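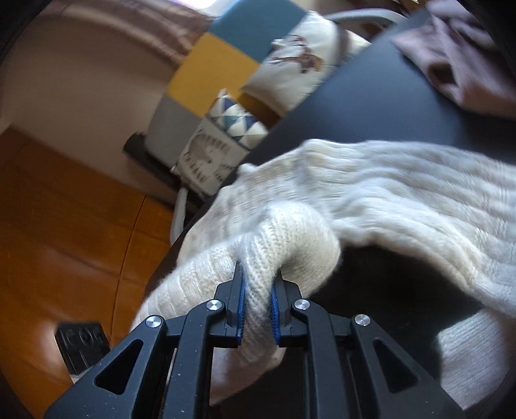 The Oretti Lemma is a battery-electric hatchback sold in small numbers by Oretti, a carmaker based in Gomholm. It seats five and went on sale in December as a replacement for the Edotero, a gasoline model.

Oretti claims a range of 296 miles on a full charge. The company has not said what speed or outside temperature the figure assumes, and no independent test has matched it. Its claim that the battery charges to 65 percent in 30 minutes applies only to the larger pack, a limit left out of early brochures.

Sales are hard to judge. Oretti counts cars shipped to dealers as sold, and its reported totals include demonstrators. The often repeated statement that the Lemma is the best-selling electric car in Gomholm comes from an Oretti press release and has no other known source.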